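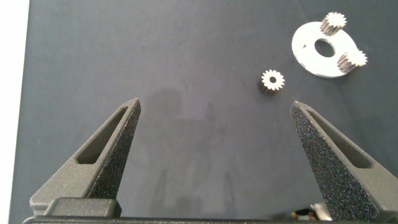
Clollon Card

The Clollon Card is a visitor card issued to overnight guests in the Jeltach valley and the neighboring district of Treloar. It combines a local bus and lake ferry pass with reduced entry to swimming areas, museums, and marked parking lots. The card is paid for through the overnight visitor tax and is not sold on its own. It is managed by Jikance, the joint tourist office of the two districts.

Contents
1 Background
2 Issue and validity
3 Services covered
4 Funding
5 Changes
6 See also

Background

Before the card was introduced, Jeltach and Treloar ran separate guest passes. The Jeltach pass was a paper slip stamped by the lodging owner and was accepted only on valley buses. The Treloar pass covered the ferry but carried no bus rights, so a guest crossing the lake needed a ticket on the far side. Ticket checks were slow in the summer, and unused slips were often handed on to day visitors.

The districts agreed on a shared card with a printed code. The code is read by a scanner on board buses and at ferry gates. Lodgings without a printer may send it to the guest's phone. 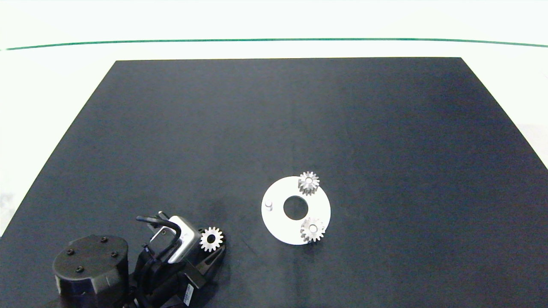 Matte black work surface with a bright white area beyond it.

Issue and validity

A card is issued at check-in by any hotel, guest house, campground, or rental unit registered with Jikance. It is valid from the time of check-in until midnight on the day of departure. The longest period that can be entered on one card is 30 days; guests who stay longer receive a new one.

Each adult receives a personal card bearing a name and the dates of stay. Children under 16 are entered on the card of an accompanying adult and travel with that adult. A child traveling alone needs a separate card, which the lodging issues on request.

Lost cards are replaced by the lodging that issued them. The earlier code is blocked when the replacement is made. Guests who leave early are expected to have the card closed at check-out, although this step is not enforced in all campgrounds.

Services covered

Unlimited travel is allowed on all local bus lines within the two districts and on the scheduled lake ferry. Bicycles are carried on the ferry at the normal bicycle fare. Night buses, charter trips, and the rail line leading out of the valley are excluded. 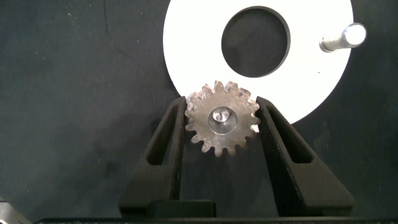
Reduced entry applies at 67 sites. The size of the reduction is set by each site and ranges from a small discount to free entry on certain mornings. Public swimming areas accept the card only between June and the end of the bathing season. Parking lots marked with the card symbol allow three hours without charge, after which the posted rate applies.

Funding

The cost of the card is met from the visitor tax collected by lodgings for each night of stay. Jikance pays a fixed yearly sum to the bus and ferry operators and settles with the other sites according to the number of scans. Owners of second homes who pay the tax as a flat yearly amount may apply for a card in their own name, but not for their guests. 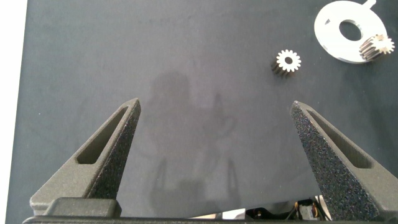
Open two-finger gripper over a dark gray surface.

Changes

The current terms took effect on 16 Nov 2019. They ended the acceptance of stamped paper slips, extended bus rights to the upper Treloar line, and moved the end of validity from noon to midnight on the day of departure. Day visitors remain excluded under these terms.

See also

Visitor tax
City pass
Transportation in Treloar
Lake ferries of the Jeltach valley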